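Trilska Chamber Players - programming and production meeting, January

Present: Sofia Zacharopoulos (chair), Qiuyue Tang, Yufang Shao, Hortensia Ticona (minutes)
Apologies: Qianru Liao

**1. Previous minutes**
Approved with one correction: the harpsichord hire for the Udau Hall concert is for two days.

**2. Spring program**
QT presented the revised running order. First half 46 minutes, second half 45 minutes, interval unchanged. YS asked that the Telemann suite move to open the second half so the continuo group can retune during the interval. Agreed.

Pitch confirmed at A415 for the full program. Wind players to be told in writing.

**Action:** QT to send final order to the printer.

**3. Seating and sales**
Udau Hall capacity with the extended platform is 311. SZ reported nearly half sold. The two rows nearest the harpsichord have a restricted view of the soloist and will be sold at the lower price.

**Action:** HT to update the seating plan with the box office.

**4. Parts and editions**
Second violin parts still carry bowings from the last tour. YS will clean and re-mark them before the first rehearsal. The viola part has a missing repeat at the end of the Allegro - players to pencil it in.

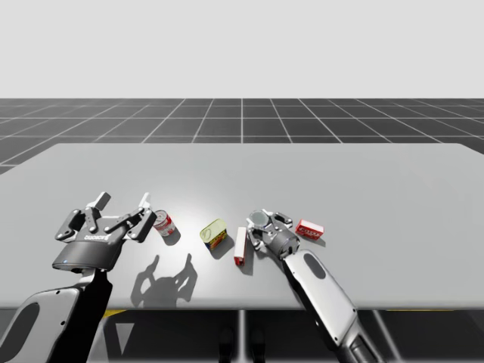

**5. Recording**
Zusix quoted for a two-microphone main pair plus spots on continuo and soloist. Yan Audio quoted for the main pair only. SZ preferred the first option; QT noted that spots would need cable runs across the center aisle. Decision deferred until the floor plan is received.

**Action:** SZ to request the floor plan. QL to compare both quotes.

**6. Any other business**
Rehearsal start moved to 10:30 a.m. Tuning from 10:15.

Meeting closed 4:50 p.m.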